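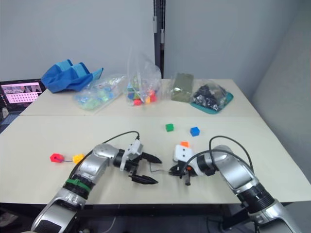 Grippers nearly meeting over the cream-colored table.

Model rocket bench tips
Posted 2019-08-02, Rusley Rocket Club workshop page

Quick page, launch is coming up and everybody keeps asking the same stuff. Card tube and balsa kits mostly. The bigger fiberglass things have their own page.

Fins first
Sand fins before you cut the slots or glue anything. Stack them, tape the stack, sand all the edges together on a flat block. 400 grit for the last pass. Leave the root edge square! Round the leading edge, taper the trailing one if you can be bothered. Grain runs parallel to the leading edge. If it runs the other way, cut new ones, they snap on landing.

Sealing balsa. Thin coat of wood filler let down with water till it's like yogurt. Brush, dry, sand, again. Paper skins work too, plain copy paper and a glue stick, burnish with the back of a spoon.

Fin lines
Door frame or a bit of aluminum angle from the hardware store. Lay it along the tube, run the pencil down. Don't trust your eye. Wrap-around paper guides are fine but check the ends of the paper actualy meet before marking, humid days the tube swells a hair and they don't.

Glue
Yellow wood glue on card and balsa. Smear on both, pull apart, wait till tacky, press together. Holds in a minute or so and you don't need a jig if you have steady hands. I don't. Marno jig, the cheap one, lives on my shelf next to the kettle.

Fillets: after the joints are hard. Run a bead, wipe with a wet finger, tube level so it doesn't sag. One pair of fins at a time. Rotate. 20 minutes between turns is plenty with the heater on, longer in January in my garage.

Never run yellow glue round the inside of a tube and then stop halfway with the engine mount. It grabs. Mark the depth on a dowel, put the glue ring in with the dowel, push the mount home in one go, no pausing, no admiring.
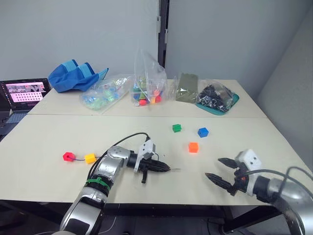 Disagree on the yellow glue for mounts, a reader writes. Use slow epoxy there, you get time to straighten the hook and it won't grab halfway down. Only thing is stand the tube upright after or it all runs to one side.

Fair enough. Epoxy is fine, just heavier, and keep it off the hook or the hook won't spring. Gloves.

Shock cords
The elastic in the kit is too short. Replace it. Three times the body length at least, longer if the nose cone is heavy. Tri-fold paper anchor goes in at least as deep as the nose cone shoulder plus a bit, otherwise the cone won't seat and you find out on the pad. Check the elastic every season, pull it, look for little cracks near the anchor. That's where the hot gas gets it.

Wadding
Loose, fluffed, not rammed. Enough to fill a couple of tube diameters. Only the flameproof sort. Regular toilet paper will smolder and start a grass fire, please dont.

Parachutes
Baby powder on the plastic ones, especially cold mornings. Don't leave them packed between launches, they take a set and come out like a candy wrapper. Fold them at the field. Hang them off a clothespin at home. If the lines are tangled, wet your fingers and start from the canopy end not the swivel.

Paint
Primer, sand, primer, sand. Same brand all the way up the stack, I had Pinix clear craze a whole white coat that was some other brand underneath. Lost the weekend. Six inches is too close for a rattle can, back off and move faster. Warm the can in a bowl of tap water, not hot. Roll up newspaper, shove it in the engine end, that's your handle.

Mask launch lugs with a twist of tape or the paint narrows the bore and it sticks on the rod. If it already did, a rolled bit of sandpaper, few turns. 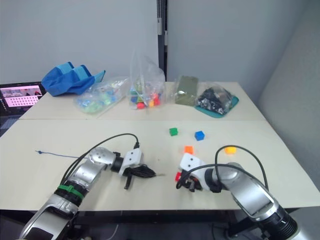
Small colored cubes between the two arms.

Storage
Dry shelf, nose up. Not the attic. Tubes go oval in heat. Engines in a closed box, away from the furnace, and not in the car all summer, swings in temperature can crack the grain.

Field box
Masking tape for tight engine fit, spare igniters and plugs, hobby knife, wet wipes, thin glue, clothespins, a long dowel. Around four of everything small because they roll off into the grass.

Rodrigues Hobby has balsa sheet back in, ask at the counter. Decals next time, out of time today.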